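Last updated: January

Mindix Tabletop Arm — come and try it at our open day

I sell a handful of small robot arms, and the Mindix is the one I keep on the counter, so it's the one you'll meet if you come by. The open day starts at 11 in the morning and runs until I get tired of talking (usually late afternoon). It's free, and kids are welcome if they stay on the far side of the tape!

The Mindix ships with the Dekker two-finger gripper already fitted, plus a power supply, the table clamp and the Jirnik software on a stick. Price is $1,026 for the full kit. If you already own an arm that takes the Dekker mount, I'll sell you the gripper on its own for $415. Spare finger pads come in packs of 3, and you'll want a pack, trust me.

On the day I run the arm through a few kitchen jobs, and then anybody who wants a turn gets the controls. Last time a man drove all the way over from Grirnero just to stack cups with it — he stayed nearly until closing and went home with a kit.

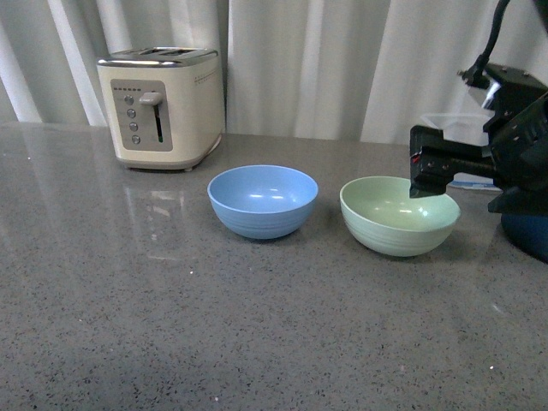
People always ask me what to practice on first, and my answer is bowls. A rim gives the fingers something easy to close on, and you learn fast how much height you need before you swing sideways. Start with two that match in size but differ in color, like the light blue and the mint green, and leave bare counter between them so you've got room to miss. Come down over the far rim of the green one, slowly, and get that right before you try anything near the toaster.

Email me if you need parking or want to bring your own arm along.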